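Speaker notes: What we learned from running an open day at the robot cell
Talk for the Lekard regional meeting, Thursday, second slot after lunch. 16 minutes plus questions.

Start without the title slide. Say who I am, say I work with Maja Tokarz at the Ollmont site, and say that I am covering the visit and leaving the control software to her.

Put these up early and leave them up while I talk.
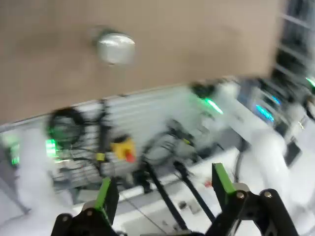
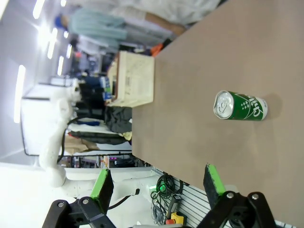 Opening point. We had been asked for a public open day for a long time and kept putting it off. The cell was set up for our own work and we thought we would need a polished demo first. In July we stopped waiting and opened the doors with the setup we use every day.

Who came. Mostly families from the area, a few people from Saragih who buy handling equipment, and one class from the technical school. Ask the room: who here has run a visit for a mixed group like that? Wait for hands.

What we planned. A short talk at the door, then a walk to the cell, then a pick-and-place run with ordinary household items. Lech Pawłowska wrote the run sheet. He allowed 4 minutes for the talk and the rest for the arms. Good decision. People stopped listening to the talk after the second minute and started looking past us.

Why household items. We had a set of machined test blocks ready and dropped them the week before. Visitors have no feeling for whether a metal block is hard to pick up. They do know how a drink can behaves. It rolls, it dents, it is slippery. When the gripper goes for a can, people already have an opinion about how it should be done.

(Slow down here. I rushed this part in the practice run.)

Safety. Spend time on this. Every visitor group got the same three sentences: where you may stand, what the red button does, who is allowed to press it. The answer to the last one is everybody. Maja argued for that and she was right. One of the school students pressed it during the second group. The arms stopped, we thanked him, and restarting took us 2 minutes. We used that time to explain what a restart involves, and it got more questions than the picking did.

Questions we got most often. Read these out, do not explain each one.
How hard does it squeeze?
Does it know what the thing is?
What happens if I move the thing while it is reaching?
How much does it cost?
Can it do dishes?

On cost: we did not have an agreed answer, and three staff gave three different ones. Agree on it beforehand. For Saragih we followed up in writing.

What went wrong. The walkway on the north side was too narrow for strollers. The sign-in sheet ran out. We also had no place for people to sit, and the afternoon group included some older visitors who left early. Say this plainly, no jokes.

Money. The whole day cost us 4,000, most of it staff time and insurance. I can share the breakdown with anyone who wants it. Do not put it on a slide.

What we are changing. Smaller groups. Chairs. Lech is putting the run sheet into Flundeo so the other sites can copy it and edit their own version. The door talk is gone; we now start at the cell and talk while the arms are moving.

If there is time: the story about the grandmother and the egg carton. If not, skip to questions.

Hand over to Maja for the control software. Her laptop needs the adapter from the front desk, so pick it up before lunch.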